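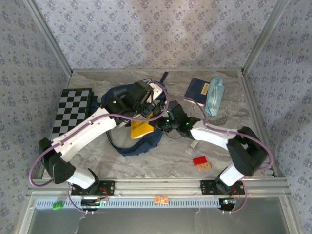 Does It Matter How You Pack a Backpack?

Grown-ups love to say there is a right way to pack. Is there? Some of their rules hold up. Some sound made up.

Start with the one rule I believe: open the bag all the way. Lay it down on a table, a dark bag most of all, and look inside before a book goes in. Old banana? Take it out.

Next rule: big books go flat against your back. Fair enough. Try it the other way and feel the bag tug at your shoulders. Don't take my word for it. Walk up the stairs both ways.
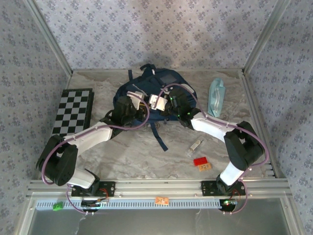

Do You Need a Fancy Bag?

Ads say yes. I doubt it. A Skiltine bag with 3 secret pockets is still a bag, and you will lose your eraser in all of them.

Look at the cloth before you look at the label. Many bags have a piece of mesh, a cloth full of tiny holes. A strip called binding can cover its edge.

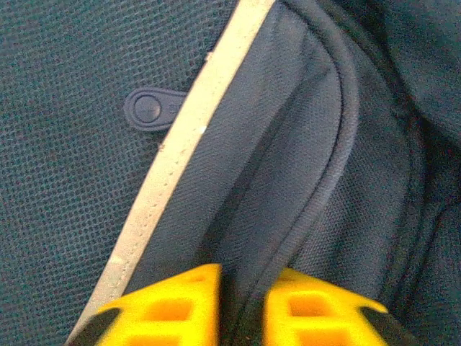 Ads also say mesh keeps your back cool. Maybe a little. Wear a bag home on a hot Thursday and check your shirt. Then decide who you believe.

Comments

maplefrog: i did the stairs test and the book thing is TRUE

Room 299: We found two bananas.

zip_zap: my bag has no mesh and its fine

Contact Burard Kids | © Burard | Back to top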